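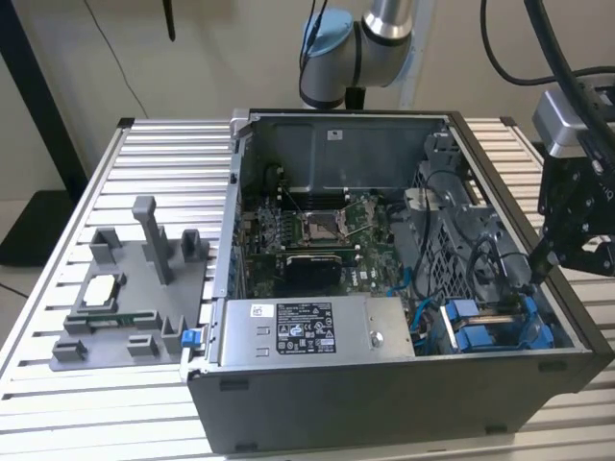 3. Work Cell and Task

3.1 Setting

The project ran as a two-term course for students in the last year of the automation program. Each team was given the same job: program two robot arms to put parts into a desktop computer that has its side cover removed. The course had used plastic blocks and pegs in earlier years. Students did well with those, but the programs they wrote did not carry over to real parts, where the openings are narrow and there are cables in the way.

We picked used office computers for the work. They are cheap, the boards are all laid out in the same way within one model, and a broken one can be replaced the same afternoon. A team that bent the pins in a socket lost the board and had to write a short account of the cause before getting another.

3.2 Layout

Figure 1 shows the cell with the tower lying on its side on a slatted metal table. The parts fixture is to the left of the tower. In the figure it holds a processor in a low cradle and a memory module between two slotted blocks, and the processor socket on the motherboard is open. The tower has a latch at its front left corner and a clamp piece at the rear left.

Figure 1. The work cell with an open computer tower and the parts fixture beside it.

The fixture went through 3 versions. The first held the memory module upright, and the gripper could not reach it without touching the post in the middle. The second was printed in one piece, so a change to any holder meant printing the whole thing again. The version we kept uses separate holders that bolt to a common plate. Mio Higuchi drew the slotted blocks and wrote the notes on fit that later teams worked from.

Positions were taught by hand at the start of the term and then corrected with a program the students named Memier. Memier stores each taught point relative to a corner of the fixture or a corner of the tower. If the tower is taken out and put back, only the corner points have to be taught again. Before Memier, teams spent much of each lab session repeating work from the session before.

3.3 Subtasks

The job was split into 5 subtasks, done in this order: pick the processor, place it in the socket, close the socket lever, pick the memory module, and press the module into its slot. A subtask counted as done only if the part was seated and no other part had moved. The instructor checked this by eye and, for the memory module, by pulling on it lightly.

Closing the lever was left out of the first term. It calls for a sideways push followed by a downward one, and the teams had no force readings at that point. It was added when the Morsy wrist sensor was fitted over the winter break.

3.4 Trials

Each team ran 100 trials over the second term. A trial was stopped when a part was dropped, when either arm reached its force limit, or when a student pressed the stop button. Stopped trials stayed in the count. Teams were free to change their programs between trials but had to write down every change in the lab book.

Placing the processor was the hardest step for all teams. The usual fault was a small tilt at the moment of release, which left one edge resting on the socket wall. Two teams fixed this by lowering the part slowly until contact and then opening the gripper in small steps. Another used a search pattern, which worked but took much longer. Pressing in the memory module failed less often than we had expected. When it did fail, one end had gone in ahead of the other.

Cables gave trouble that none of the teams had planned for. A cable inside the case does not stay where it was in the last trial, and a path that was clear in the morning could be blocked later in the day. We now ask students to check the path above the board before each run. Tying the cables down would be simpler, but we wanted the teams to deal with them.

3.5 Limits

All trials used one computer model, so we cannot say how well the programs would work on another. The lab books were also uneven. Some teams noted every change and some wrote a line per session, and for those we could not match faults to program versions.

Last updated March 17, 2020

9 shares | 3 comments

Comments

tstuvness_lab
Is the drawing for the common plate available? We have the same problem with one-piece prints.

R. Okafor
Did the teams that lowered to contact use the wrist sensor for it, or motor current? The section doesn't say.

pell40
We tried closing the lever with one arm and gave up. Would like to see the push angles if you still have them.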